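FOR IMMEDIATE RELEASE

Household Robots Still Can't Be Left Alone With the Laundry, Rosuvham Review Finds

Two chores out of 12 met the bar for unattended work. Buyers and shop owners are advised to wait.

DERNEN, May. Machines sold or promised as household help are still a long way from doing the household's work, according to a review released this month by Rosuvham, an independent testing office that reports to consumer groups and small retailers. Reviewers logged 2218 attempts at ordinary chores by two-arm tabletop systems. In 282 of those attempts the chore was finished with no person stepping in, no restart and no item left on the floor.

The rest ended in some kind of help. Often the help was small, such as a nudge to a towel or a hand to pick up a dropped packet. Rosuvham counted these as failures all the same, and the report explains why at some length: a person who has to stand next to the machine has not been freed from the chore.

"I keep being shown a video of a shirt getting folded," said Sandra Ashworth, lead author of the review. "I'd like to see the forty minutes around the shirt. Who laid it out? Who took it away when it was done? If the answer is a grad student, then what you have is a grad student who does laundry."

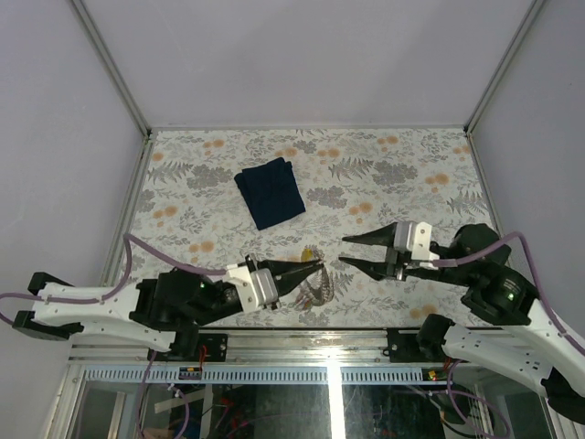

The chores were chosen from a list kept by people who run homes and small shops for a living. They include folding a dry cloth, putting small packets in a bin, sorting loose parts from a tray, wiping down a counter, matching socks, and setting goods back on a shelf with the label facing out. None of them would be thought of as skilled work, and most take an adult less than a minute.

To meet the bar, a system had to finish a chore nine times in ten, starting from a position picked by the reviewer and not by the operator. Moving a block to a marked spot passed. So did placing a cloth that had already been folded onto a stack. Folding the same cloth from a heap did not pass, and neither did anything that called for the two arms to hold one soft item between them.

Soft and thin things gave the most trouble throughout. Cloth bunches up. Clear wrapping is hard for a camera to make out, and a patterned surface underneath makes it harder. Wire and cord catch on whatever is next to them. Reviewers note that a kitchen drawer holds nearly all of these at once, often on top of each other, and that a good many demonstrations are still held on a bare table with one object on it.

Victor Laizer, who designed the scoring, said the review gave credit where it could. "The arms are better than they were. They're smoother and they don't slam into things as much. I have no quarrel with the people building them. My quarrel is with the word 'autonomous' on a brochure when there's a phone number printed on the back for the person who takes over when it gets stuck."

Claims against results

Rosuvham also looked at how chore systems are described to the public. The review found that success rates are commonly given without saying how many tries were thrown out, whether the objects had been seen before, or how long one round took. Speed was a weak point that rarely came up in sales material. On several chores the fastest clean run was slower than a person working with one hand while on the phone, a comparison the reviewers tested on themselves.

The report asks makers to publish four things with any claim about a chore: the total number of attempts, the number in which a person touched anything, the full time from start to finish, and the state the workspace was in before the first attempt. It asks reporters to request the same.
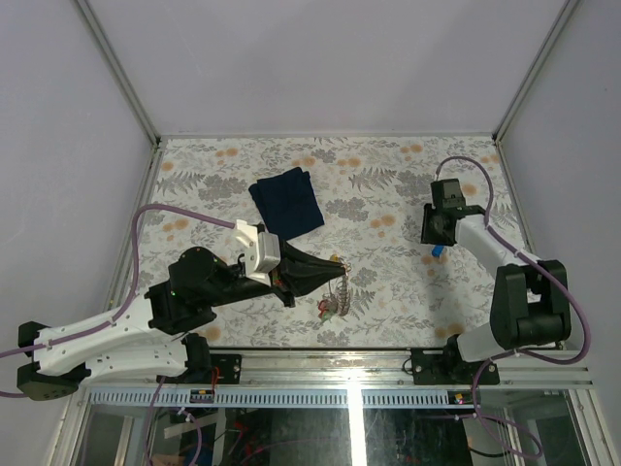
Two-arm workstation with a folded navy cloth, a small blue block and a coil of wire on a floral mat.

Shop work is no easier

Some makers have argued that the shop floor will come before the home, on the grounds that a stockroom is tidier than a kitchen. Rosuvham is not convinced. Stockrooms are tidy where the pallets are. The work that owners most want taken off their hands is returns, mixed bins and end-of-day straightening, and that work is as messy as any sock drawer.

Zineb Lamrani owns Lomari, a linens and notions store that sent a written comment to the review. "I'd buy one tomorrow if it could refold the pillowcases after a Saturday crowd," she wrote. "I've been told that was a year away for as long as I've had the store. What I've been offered is a lease, a training fee, and a machine that needs its own table in a room where I don't have space for another table."

Her comment is printed in full in the appendix, along with one from Murray Fraser, a repair technician who takes the opposite view. Fraser argues that small shops should bring in early systems now, accept the failures, and learn what the machines are good for. He points to sorting same-shape parts into trays, a job he says few people will stay in for long. The review's authors agree that the job is a dull one. Their numbers for loose parts, however, fell well short of the bar, with wire and springs doing worst. A tray of identical bolts might have gone better, and the report says so.

Limits of the review

The results apply to tabletop systems with fixed arms. Rosuvham did not score machines that move from room to room, and it makes no claim about them beyond noting that they would have to do everything above and also find the table. Chores were run under steady indoor light. Pets, children and running water were kept out of the tests, which likely made the results look better than they would in a lived-in home.

Reviewers did not open up the software or judge one method against another. Ilgın Uysal, who handled the test records, said the office gets asked for a ranking every week and will not publish one. "The differences between systems were small next to the gap between all of them and a tired parent at nine at night. A ranking would sell machines, and I don't think any of these should be sold for this yet."

Advice for buyers

Rosuvham recommends that households put off buying any two-arm chore system for now. Those who have already ordered one should ask the seller for the four figures listed in the report and should check whether remote operators can view the home while the machine is running. Shops thinking about a trial should insist on using their own goods, laid out by their own staff, and should time the whole job, including setup and cleanup.

A second round of testing is planned with the same chores and the same bar. Makers who took part in the first round have been invited back. A public session will be held in Kocabaş, where visitors may bring an item from home and put it in front of the arms themselves. Fitted sheets are welcome.

About Rosuvham

Rosuvham tests household and small-shop equipment and publishes its methods with every report. It does not accept payment from makers and returns or buys all equipment at the end of a review.

Copies of the review, the scoring sheet and the full attempt log are available on request from the Rosuvham press desk in Dernen. Sandra Ashworth and Victor Laizer are available for interviews until 4 p.m. daily.

###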